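From: Maham Cheema
Subject: Re: play shop for the Friday toddler group

On Friday Babita Sandhu wrote:
> Do we have enough for a little shop corner? I can lend a bag.

Dear all,

Thank you Babita, what a kind thought! I started with something for the price list and pretend receipts.

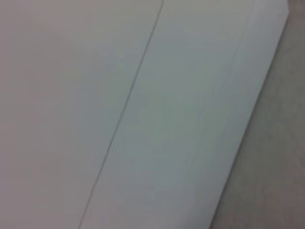 Plain white paper, no printing on it

It could do with a nice felt pen (mine have all dried up, as ever), and I'd love prices the children can argue over. 11p for a potato, perhaps, and 56p for the bread?
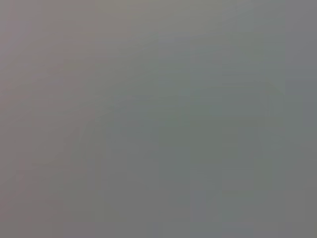
The bread may go up to 67p if Vikas gets his way, he does love a fancy loaf. Now, the shopping itself:

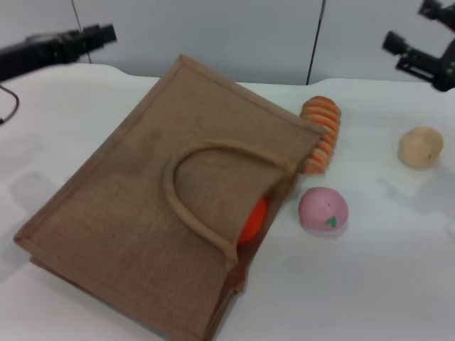

Jute bag, with the peach, the potato and the stripy bread roll

I do like that bag for little hands, with the rope handle to hold on to, and everything can be tipped out and packed again as often as they please.
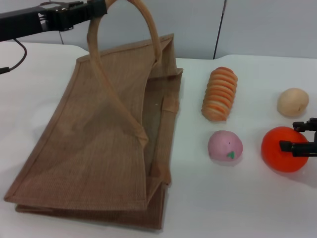

Kwame Ackah wrote that he would put the orange at 90p and see who haggles, and could we have some carrots too?

Love to all,
Maham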